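Making a shape sorter board from foam, which thickness?

Posted by Venckus in Toys and Games
Monday, July 28, 2025
Viewed 1,351 times

I want to make a flat shape sorting board for a toddler group at our hall. I have some green craft foam and some orange left over. My plan is four holes: a circle, a square, an octagon and a plus sign. The circle would go at the top, the plus at the bottom and the other two at the sides.
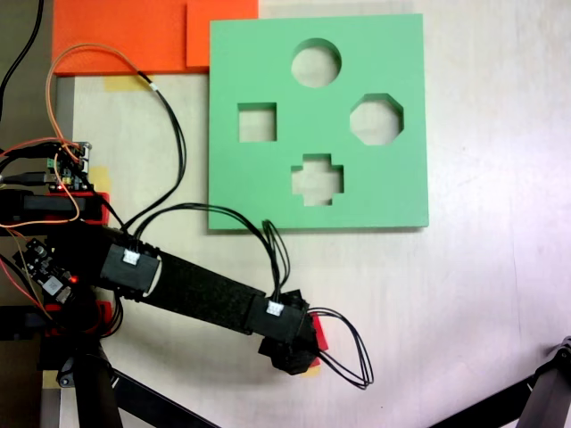

My trouble is the plus sign. I have cut two now and both times the inside corners tore. I also don't know how big to leave the gap round each block. The blocks are 20 mm across. Should the board lie flat on the table or be lifted up a bit?

Helletti
Member, 200 posts

Use a new blade and cut each arm of the plus from the corner outwards, never into the corner. Stop short and finish from the other side. Three light passes are better than one heavy one. For the gap I leave 2 mm all round, a bit more on the octagon, as small children don't turn that one the right way at first.

I would lift it. With a thin flat board the block has nowhere to drop, so the child can't tell when it has gone in.
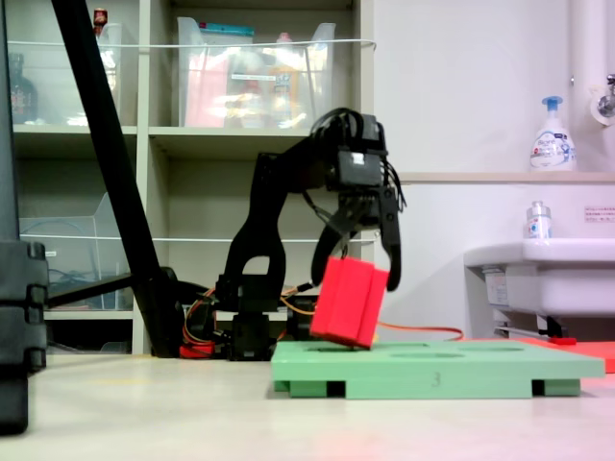 Short feet at the corners are enough, plus one in the middle if the board sags. Check that the feet don't sit under a hole. Glue them the night before and leave a book on top.

Stosel
Member, 2,412 posts

just buy one, the charity shops are full of them

Lengate
New member

Agree with the above about the blade. Ours is flat foam and we tape it down at the edges with masking tape, otherwise it slides about. Start them on the circle only and cover the other holes.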